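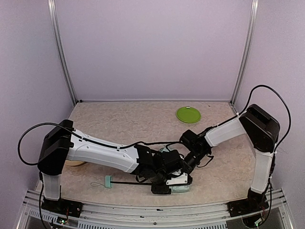 3.2 Choice of surface patterns

The question of which patterns to show to the participants was more difficult than we expected. Earlier studies on home interiors mostly compare plain colors with each other, and patterned surfaces are put together in one group. For our purpose this grouping is too wide. A person who likes a wood grain does not necessarily like a stone pattern, and both can be called "natural" in the same interview.

We therefore began with the sales catalogs of two suppliers, Stondasance and Cesow, which together list 725 patterns for tables and kitchen counters. Patterns with printed words or pictures were removed, and also those sold only for outdoor use. From the rest we selected 40 samples, divided equally between wood, stone, textile and plain. Each sample was cut to the same size and given a number on the back, so that the participants did not see the commercial name. We consider this important, as names such as "royal" or "rustic" can already suggest an answer.

Within the stone group, the light marble patterns need a separate comment. A beige marble pattern, as on the tabletop in Figure 2, has low contrast between the veins and the ground, and when it covers a large area the eye may read it as almost one color. On a small sample the same kind of pattern can look much more lively. For this reason every participant judged the stone samples two times — first as a small piece held in the hand, and then as a full tabletop placed at sitting height.

The sessions took place in Celtadcombe in October, in a room with curtains closed and only the ceiling lamps on. In total 44 adults took part. They were asked to say how calm, how clean and how expensive each surface looked to them, and then to mark the answer on a line of 200 millimeters. We preferred a line to a scale with fixed steps, because in the pilot test many persons chose the middle step when they were tired.

The order of the samples was changed for each participant. Persons who had bought a table during the last year were not excluded, but their answers are also reported separately in Section 4.1.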